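Robot teaching at Killby: still waiting to be convinced
Jul 9, 2023

Readers will remember that in April we were promised a new way of getting robots to do small jobs about the place. No code, no long set-up. You take hold of a controller, steer the arm through the job yourself, and after enough goes the arm is meant to manage without you. The firm behind it, Nieminen, calls the package Drumo, and Rosângela Teixeira has been running our trial of it.

I sat in for two sessions and came away less sure than I went in. To begin with, the work is all done in simulation so far. There is a make-believe room with a table, a chair and a pot plant, and you steer a make-believe arm around in it. I have no quarrel with that as a place to start, as you can't dent anything. But the sales talk in April was about real benches and real cupboards, and I'd like to know when we get to those.

The steering is harder than it looks. Your hand moves one way and the arm takes the long way round, elbow out, like someone trying to reach the back seat from the front. The tiered model on the left of the table, the one like a little pagoda, is a favourite with the people doing the teaching. I can't think why. It comes to a thin point at the top, and you have to bring the open fingers down on either side of it without being able to feel a thing.

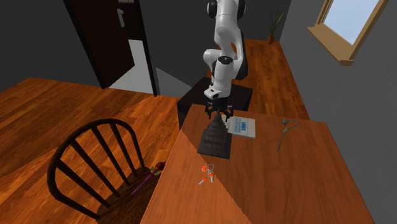 What the numbers do and don't say

Rosângela's log stands at 787 recorded goes, from seven people. That sounds a lot until you ask what is in them. By her own account nearly half are from one person, who has a neat, quick way of coming straight down from above. So what is the arm learning – how to pick things up, or how that one person picks things up? She thinks it evens out with more data. I think it evens out when the other six turn up more often, and I said so.

Then there is the matter of what counts as a good go. At present the person steering presses a key at the end to say it went well. I watched one of our number press it after a grab that I would have called a fluke. It went into the log with the rest. Nieminen's guide says poor examples "may be removed later", and it doesn't say who by.

I was also curious about the view. Sitting at the desk you can look at the whole room, or you can switch to looking down past the fingers at whatever you're after. Most people prefer the second for the last bit of the move. It does help you line up, but you lose your sense of the rest of the table. Everything turns into a flat patch of something. With the dark grey slab you get a finger either side and a lot of smeary grey in the middle, and I couldn't have told you from that view how high off the wood it sat.

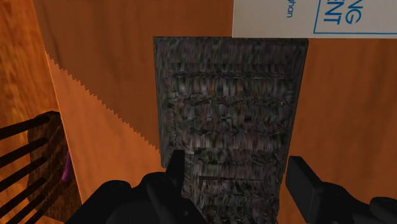
Fingers either side of the slab, seen from above.

Rosângela's answer is that the arm will have more than one view to learn from, so it needn't share my trouble. Fair enough. But the examples come from people who do share it, and if we hesitate and wobble on the way down, I'd expect the arm to pick up the wobble too.

Nato, the older system, is staying switched on in the meantime. It is dull and has to be told every step in writing, but it does the same thing each time you ask. I would want to see Drumo do one job start to finish, with no hand on the controller and the objects shuffled, before we talk about extending the trial.

Anyone who wants a turn at the controls should put their name down with Rosângela. Slots are an hour. Left-handers especially, please, as we don't have any yet.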